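In Defense of the Hot Bedroom

Every August my neighbors in Pudbridge shut their windows, switch on the air conditioning and disappear until the leaves turn. I understand it, I really do, and I've got nothing against a cold room at 4 in the afternoon. But I grew up sleeping through hot nights with the windows open, and I think we've given up something nice without talking it over.
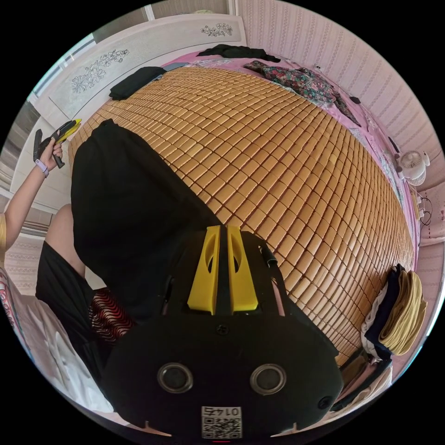
My old friend Wekesa Mutiso says a summer night has sounds in it that you only get to hear if you let the air in – crickets, a late bus, somebody laughing two yards over. He's right, and there are plenty of small ways to make that air bearable. You can hang a damp towel by the window, or eat supper late and light. You can cover the bed with one of those mats of little tan tiles, set close together in curved rows, and let the quilt spend the season in the closet. My grandmother would have called that plain good sense, and then she'd have told you to drink some water!

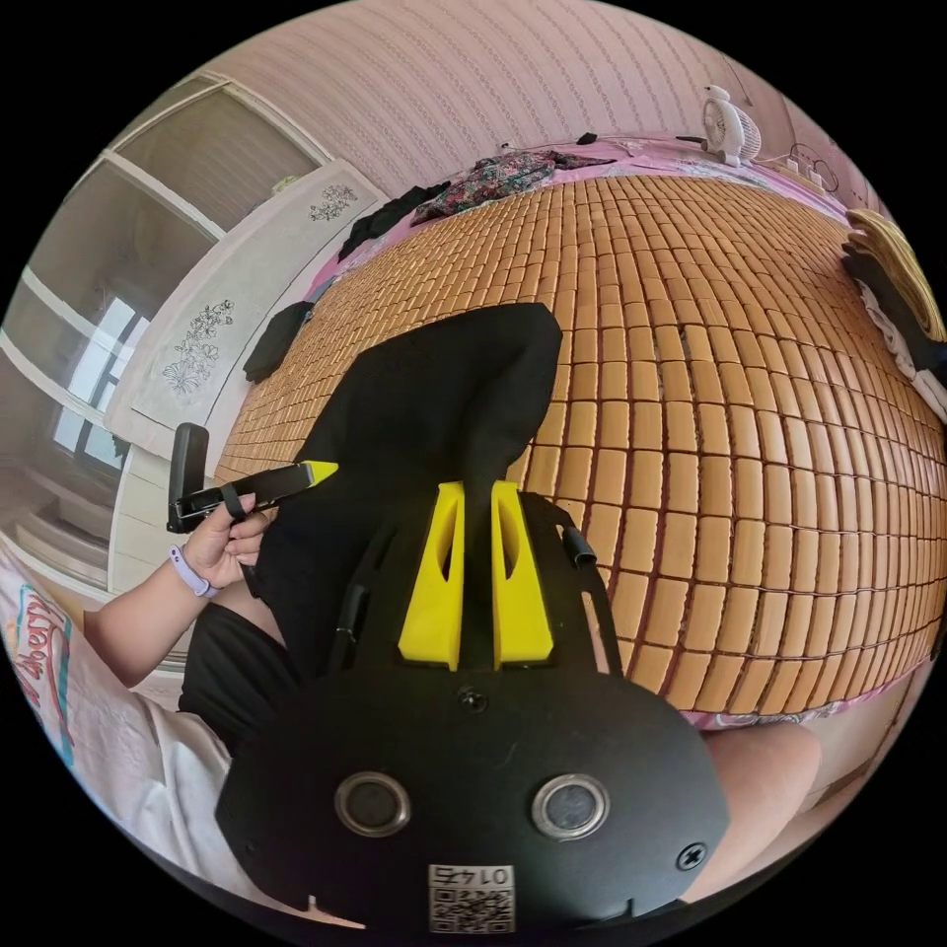
Of course there are nights when none of it will do, and if you're ill or elderly or have a baby in the house, please run the machine and don't feel bad for one minute. I'm only asking the rest of us to try a mild evening or two with the windows up – and maybe say hello to whoever's out on the porch.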